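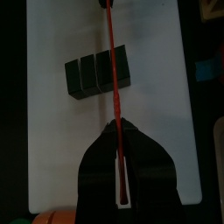 The gripper holding the end of the red rope on the white board at Atholm's open day.

By the time I reach the rope table on Sunday, there is already a queue of children three deep and a grandfather who has clearly been round once before. Atholm, the small robotics workshop on the upper floor of the old Patilley dye works, opens its doors to the public every July, and I had been meaning to go for years. I am so glad I finally did.

The engineer who looks after the rope work agreed to talk to me between runs, on condition that I didn't use her name. "Put down that I'm the rope person," she said. "It's what they call me upstairs anyway."

She has spent the past 14 months teaching an arm to handle things that bend. Most of the machines I had seen before, on factory visits and on television, pick up hard objects that stay the same shape from one moment to the next. Rope is another matter altogether.

"A block is polite," she told me. "You know where it is, you know where its corners are, and if you push it on one side the other side moves as well. You push a rope and it just crumples up and looks at you."

The job on the day was a rope and some black blocks. The rope is anchored at its far end, the blocks stand side by side in a row on a white board, and the gripper works from the near end, with the rope running over one of the blocks on the way. I asked why the blocks needed to be there at all, and she lit up.

"Think of a cable behind a desk. It never lies on a nice clean floor, does it? It goes over a plug, round a table leg, under somebody's bag. The blocks are our plug and our table leg. If the arm pulls too hard, the row goes over. If it doesn't pull enough, the rope sags and you've gained nothing."

There is a small camera down by the gripper, and its view goes up on a big screen at the back of the room. I could have watched that screen all afternoon! From where the public stands you mostly see the arm, which is impressive enough, but on the screen you are right down there between the two fingers, looking along the rope with the little twists in it. A boy next to me kept shouting "left a bit", and she let him.

The software that decides where the fingers go is called Telano, and the team wrote most of it themselves. It learns from people. Somebody steers the arm by hand through the job, over and over, and the program picks up the pattern. For the rope they have saved 254 of these hand-steered runs so far.

"The first 100 were terrible," she said cheerfully. "They were mine. I was holding my breath and going at the speed of a glacier, so the arm learned to go at the speed of a glacier too. We kept a few of them in. It's good for it to see somebody being careful."

Does it work? She was very straightforward about this. On a good morning in the workshop, with the blinds down and the board wiped, she expects nine tries out of 10 to go well. At an open day, with sun coming through the roof lights and people leaning on the barrier, she expects fewer, and she had told the crowd so before the first run.

"I'd much sooner they saw it miss," she said. "People come in thinking it's either magic or a toy. When it misses, they start asking proper questions. A lady this morning asked me how it knows the rope from its own shadow, and I had to go and sit down, because that was my whole spring."

I asked her what it is all for, and she pointed me towards Goel, a firm across the yard that puts together wiring for boats and has been lending the team its offcuts. Threading soft cable through tight corners is slow work and hard on the hands, and there are parts of it the fitters would happily give away. She was careful to say that anything of the kind is a long way off. For now it is rope on a board, and she seems perfectly happy with rope on a board.

"Next I want to try two ropes," she said, already looking over my shoulder at the queue. "Different colours to start with, I'm not a monster. Then the same colour."

The rope table runs again next July, upstairs, first door past the kettle.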